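This site uses cookies to remember your settings. Accept | Manage

Print this page | E-mail this page

Teaching a tidy-up task by hand: how to record demonstrations you won't have to throw away

1 March 2020

The sales pitch goes like this. You pick up a pair of grippers, do a chore a few times, and a robot learns to do the chore. I have been recording demonstrations for the Drindo arm since January and I don't believe the "few times" part. The method does work for some tasks, within limits, if you are fussy about what you record. What follows is the routine I use for sorting household odds and ends on a table.

Hand-held or remote control?

Claltudis sells its remote-control kit on the promise that anyone can drive a robot arm from a desk after ten minutes. Anyone can, badly. My first remote session was mostly me knocking things over slowly. What you do get is motion the arm can definitely repeat, as the arm was the thing that made it.

Hand-held grippers are much quicker to work with. The catch is that your wrist can do things the robot's can't, and it will, without asking you. Arum's guide skips over this in a single line. I would give it a chapter.

For light things on a table I use hand-held. For anything heavy, or anything that has to be pushed into a socket, I put up with the remote.

Step 1. Write the task down in one sentence

"Tidy the table" is no good. "Pick up the spoon and put it in the box" will do. If you can't say where the job starts and where it ends, you will start and stop each recording in a different place and the model will learn your dithering.

Step 2. Check your reach against the robot's

Before recording anything, put the real arm at the table and move it to the four corners of the area you mean to use. Mark where it gives up. Stay inside those marks. I lost an entire afternoon's work by leaning further across the table than the arm could go.

Step 3. Set out the objects, and then mess them up

Use things of different shapes and finishes. Clear plastic and shiny foil are worth having because they are awkward: the camera sees the cloth through one and a lot of glare on the other. I have read claims that modern models cope with both. Mine doesn't, or not reliably.

Move everything between recordings. If the spoon is always on the left, you have taught the robot to go left.

Step 4. Slow down, and use your fingers as little as the robot would

Come in from above or from the side, whichever the arm can manage. Open the jaws well before you arrive. Close them once. If you fumble, carry on and correct it; a few recovered fumbles seem to help. A string of them is just a bad recording.

With two grippers, decide what each hand is for and keep to it. People swap hands without noticing, and I still catch myself doing it.

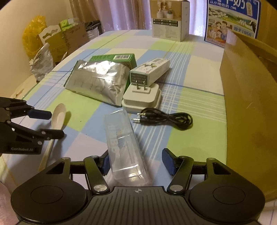

Two grippers at the table, the left one at the spoon and the other open over a clear plastic package.

Step 5. Stop cleanly

Let go, back away, hold still for 3 seconds, then stop recording. Don't reach for the next thing while it is still running.

Step 6. Watch them back

All of them. This is the dull part and the one everybody wants software to do. The Daneshvar checker will flag gaps in the tracking, and I do run it, but it passed plenty of mine where the gripper closed on nothing at all. Out of a batch of 30 I usually bin 6.

How many do you need?

I was told 2000 for a task like this. I was also told fifty. Neither person could say how they had arrived at it. My advice is to record one batch, train on it, try it on the arm, and look at where it goes wrong before you record any more. If it misses the foil, more spoons won't help.

And test it on a different tablecloth. Mine did nicely until I changed the cloth, and I'm still working out how much of what it learnt was the pattern.

Print this page | E-mail this page

Get new how-tos by e-mail. Enter your address to join the newsletter. You can unsubscribe at any time.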